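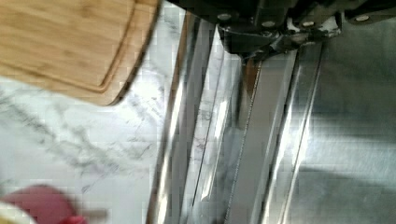
The agency rang on the Monday and asked if I minded working with machines. I said I'd worked in a laundry in Kivel, so no. They gave me an address behind the old bakery and told me to wear flat shoes.

The job was to be the person in the kitchen. Tullon had the upstairs floor and had fitted it out like somebody's flat, with a marble-look bench, a toaster, a sink and a wall of blue tiles I would have liked at home. The arms were there when I came in. I was given a list of 60 chores on a clipboard and a pencil to mark them with. The marks were D for done, H for done with help, and N.

Most of the first page was N.

I put the mistakes down as plainly as I could, because I'd been asked to. It lifted the cutting board at one end and dragged it when it was meant to carry it. It closed its fingers a little above the toy strawberry, stopped, and went up again as if it had the thing. It was good at drawers. It was very good at pressing the lever on the toaster, and would have gone on doing that all morning.

We used toy fruit for the first part of the day. Real fruit came after lunch, and I was the one who washed the bench after real fruit. There was no chore on the clipboard for that.

By the second week I had stopped jumping when an arm moved. I talked to them a bit. I said "left" and "no, your other left" under my breath, and the engineers at the desk pretended not to hear. They were kind people and they ate standing up. They always wanted to know how long I would have taken to do a thing myself. I told them I didn't know, I'd never timed it. So they timed me. Clearing a breakfast took me 2 minutes, and that included scraping the plate. The machine had a go straight afterwards and I had time to drink a tea.

On the Thursday we had a visit from Arnevier, the company that ran the nursing homes out along the coast road. They were thinking of taking some arms for the kitchenettes. I was asked to tidy but not too much. I left the pasta out, and the yellow mug, and put the board back in the middle of the bench on an angle, the way you would leave it if the phone rang.

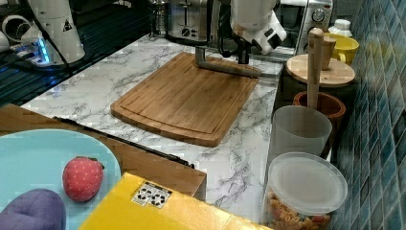 It only has to be good enough for three in the morning, the visitor said, when one girl is on for the whole floor and somebody wants toast.

I hadn't thought of it like that. I had been marking it against me, in daylight, with nothing else to do.

The engineers liked hearing it and started talking all at once. They ran the toast chore, and the arm took hold of the bread by the corner and tore it, and then did the next slice properly. I wrote H, since one of them had nudged the packet closer with a finger. He saw me write it and didn't argue.

"Would you have one at your place?" the visitor asked me, while the others were looking at a screen.

I said it would have to wipe down after itself. I said my mother was in a home at Bednarek and she liked her toast nearly black, with the butter put on while it was hot enough to go right through, and I didn't see where that went on the list. The visitor asked how often she got it that way now.

I had to think. I said when I took it to her.

They left before four. I washed the plate and the knife and did the bench twice, because there were crumbs down by the rail at the sink. One of the arms was still being run through the board chore for the overnight log. It reached down beside the board, waited, shifted a small way over and reached down again. I held the far end steady for it without really meaning to, and then had to go and find the clipboard and cross out the D.

The booking was for 12 weeks, and at the end of the month they asked if I would stay on for the stovetop. I said I would, if they got me a proper apron.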